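Workshop tips: what a simulated bench can and can't teach you
A sceptical reader's notes on the Drulard method for practice jobs
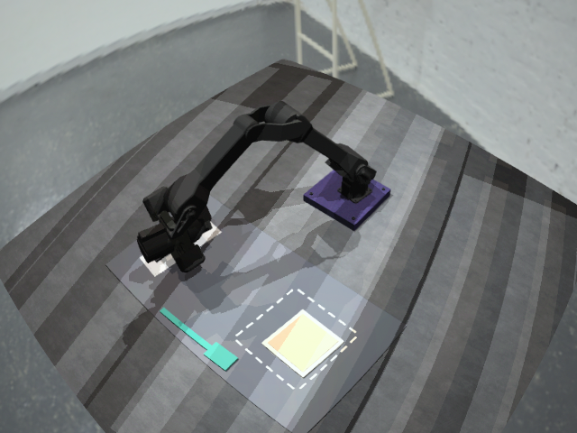
Why a tips page is bothering with this

Several of you wrote in after the Drulard paper did the rounds, asking whether its advice on laying out a bench was worth copying. The claim is that an arm trained wholly in simulation, with the table, the stripes on it and the shadows all rendered, learns to place flat pieces on a marked spot and then does it on a real bench. I've read it twice. Some of it is useful in a shed. A good deal of it isn't.

Tip 1. Mark the target, and mark it bigger than the part
The rendered bench has a dashed white square with a smaller yellow square inside it, sitting a bit to one side. I like a dashed outline for glue-ups and hinge plates. Masking tape in short strips does the job and peels off clean. Leave a finger's width all round.

Tip 2. Don't trust a plain worktop
The authors swap table patterns between runs so the arm can't lean on one look. For us it means trying your marks on whatever surface you'll work on. Pale tape on a pale board is useless by four in the afternoon.

Tip 3. Move the lamp before you move the work
An arm throws its own shadow over the place it's reaching for, and so does yours. Put the light on the far side from your working hand. I didn't need a paper for this, but I'm glad they agree with my dad.

Tip 4. Bolt down anything that reaches
A screwed plate under the base beats a clamp. Check the screws after the first hour.

Now the grumbles

The headline figure is 2,531 simulated attempts, which sounds grand until you get to the real bench, where there were 48. Of those, 12 were left out for "setup faults" and the faults aren't listed. I'd like to see them. If I threw out every shelf I'd hung badly I'd have a fine record too.

The success rate on what remained is given as 67 per cent. One in three on the floor, or near it, is not a rate I'd accept from a tape measure. The comparison is with the older Awad routine, run on a different bench with different parts, so I can't tell you what it shows.

Theerawat Wongsuwan, who teaches the evening class at Zalladero, thinks I'm being hard on them and that the varied patterns are the real result. He may be right — the section on patterns is the best written. He's going to try the taped square with his beginners in September, using the cheap Dindar plates, and I've asked him to keep the failures in the count.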